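Print this article | E-mail this article

Jindton council backs out of twinning deal after border vote

Last updated: 2022-03-09

The Jindton city council voted Tuesday night's agenda item through in under an hour, suspending the city's twinning agreement with Trirkier until the regional government there withdraws its new residency rules for foreign nationals.

Members approved the suspension with two abstentions. The decision takes effect at once and covers official visits, the student exchange and the joint trade fair planned for August.

The rules, passed by the Trirkier assembly last month, require foreign residents to register in person with the police and to show proof of income every six months. Those who miss an appointment can lose the right to rent public housing. Opponents say the measure is aimed at the Plandivel minority, many of whom hold passports from the other side of the border even though their families have lived in the region for generations.

Outside city hall, 200 people gathered before the session with banners in three languages. Police closed one lane of the street and reported no incidents. A petition handed to the council clerk carried 781 signatures.

The agreement dates back to a time when relations between the two regions were warmer. It has paid for school trips, a youth orchestra and a small exchange of technical college staff. Jindton contributes 2,000 euros a year to the joint fund. That payment will be held in a separate account and can be released by a simple majority if the council decides to resume contacts.

In a written reply, the Trirkier regional government called the vote a misunderstanding. It said the registration rules apply to all foreign nationals equally and were drawn up on the advice of its legal office. It also said the invitation to the trade fair stands and that Jindton firms may still attend on their own account.

Several speakers asked the council to leave the student exchange alone. The technical college had 82 applications for the next round, and its director told members that students who had already been accepted should not lose their places over a dispute between governments. An amendment to exempt the college was defeated. A second amendment, which asks the mayor to report back before the summer recess, was accepted.

The foreign ministry did not take a position. A spokesman said cities are free to manage their own partnerships and that the ministry is following the situation of the Plandivel minority through its consulate in Lacson.
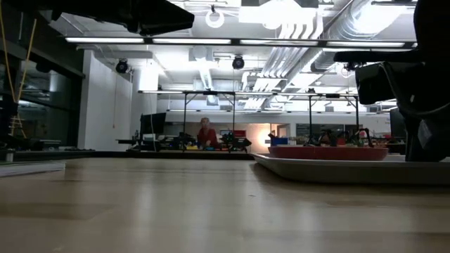
Veronika Győri told the council that her parents had been asked to register in the town where they were both born, and that she did not see how a trade fair could go ahead as if nothing had changed. She said she wanted the suspension to last until the rules were gone from the books, and asked members not to accept a promise that they would be applied gently.

The mayor will inform Trirkier of the decision by letter this week. The council is due to take up the matter again when his report is ready.

Print this article | E-mail this article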